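Forum Textiles techniques > Entretien et lavage
Sujet : Grisaillement du coton blanc imprimé, eau à 32 °f

skellex_b
Bonjour,
Je cherche à comprendre un grisaillement progressif sur des carrés de coton blanc imprimé (pigments, pas réactifs). Machine Urio à tambour horizontal, 60 °C, essorage à 700 tr/min, lessive en poudre Sustex sans azurant. Dureté mesurée à la bandelette : entre 30 et 35 °f. Le blanc du fond vire au gris-jaune, les motifs tiennent bien. Le défaut est homogène, sans auréoles.
Deux hypothèses : redéposition de salissures par manque d'agents anti-redéposition, ou incrustation calcaire. Comment trancher sans laboratoire ?

Marnois
Test au vinaigre sur une chute. Trempage une heure dans du vinaigre blanc dilué à 50 %, rinçage, séchage à plat, comparaison avec une chute non traitée. Si le toucher s'assouplit et que le blanc remonte, c'est du carbonate. Si rien ne bouge, c'est de la redéposition.
Pour la comparaison, poser le tissu sur une surface claire et neutre. Sur du bois verni l'œil corrige dans le mauvais sens.
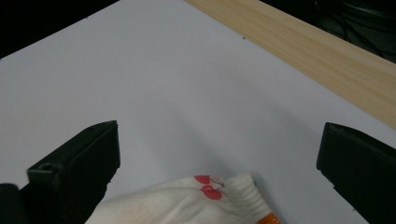 Protocole complet, tel que je l'applique
1. Découper deux chutes dans la même pièce, sens chaîne repéré.
2. Peser chaque chute sèche. La balance doit afficher le centième de gramme.
3. Traiter la première, garder la seconde telle quelle.
4. Rincer à l'eau déminéralisée. À l'eau du robinet le test ne vaut rien.
5. Sécher, repeser, comparer à la lumière du nord.

tambour74
Pas d'accord avec Marnois sur le point 3. Le vinaigre attaque peu les incrustations anciennes, surtout quand elles contiennent des silicates issus de la lessive. L'acide citrique à 20 g/l donne un résultat plus net. Et la perte de masse se lit mal sur de petites chutes : le coton reprend de l'humidité pendant la pesée, l'erreur dépasse vite l'effet cherché.

Marnois
La reprise d'humidité se corrige en pesant un témoin dans les mêmes conditions, c'est justement le rôle de la seconde chute. Pour l'acide citrique : d'accord à froid. À chaud et en eau dure, on risque de précipiter du citrate de calcium, et on remplace un dépôt par un autre.

Soo-ah Wi
Je regarderais d'abord le dosage. Le fabricant donne en général trois valeurs selon la dureté, et beaucoup d'utilisateurs restent sur celle de l'eau douce. À plus de 30 °f, un sous-dosage suffit à expliquer le défaut. Combien mets-tu par cycle ?

skellex_b
74 g par cycle, tambour plein. J'utilise cette dose depuis août, époque où j'étais encore sur un réseau à 12 °f.

Soo-ah Wi
Donc sous-dosé. Passe à 100 g avec un tambour aux trois quarts, et ajoute un percarbonate à part. Attention aux pigments : le liant acrylique supporte 60 °C, moins bien les frottements répétés. Retourner les pièces ne sert à rien sur un carré non doublé, il vaut mieux charger moins et essorer plus bas.

tambour74
Un adoucisseur réglerait la cause. J'ai un Jisdale en entrée de buanderie, 200 l entre deux régénérations, eau de lavage à 8 °f.

Marnois
200 l, c'est très peu pour une buanderie. Tu régénères tous les combien de cycles ? Pour un usage domestique l'investissement me paraît disproportionné – un séquestrant en poudre fait le même travail dans le bain.

tambour74
Tous les trois cycles. Le séquestrant n'agit que dans le bain de lavage, pas au rinçage, et c'est au rinçage que le carbonate précipite sur la fibre.

Soo-ah Wi
Autre point à contrôler, les impressions. Sur un fond blanc entouré de motifs vifs, on juge souvent le blanc plus terne qu'il n'est. Prendre la mesure dans une zone sans motif, tissu détendu, et noter la place de l'étiquette pour retrouver le même endroit au lavage suivant.
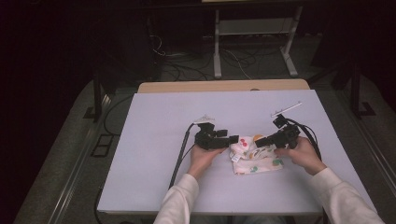 Tissu blanc à petits motifs colorés, étiquette à gauche.

skellex_b
Noté. Je lance le test à l'acide citrique à froid et, en parallèle, une série à 100 g sur des pièces neuves. Je mets les pesées ici après dix cycles.

Marnois
Fais aussi une chute au vinaigre, qu'on puisse comparer les deux.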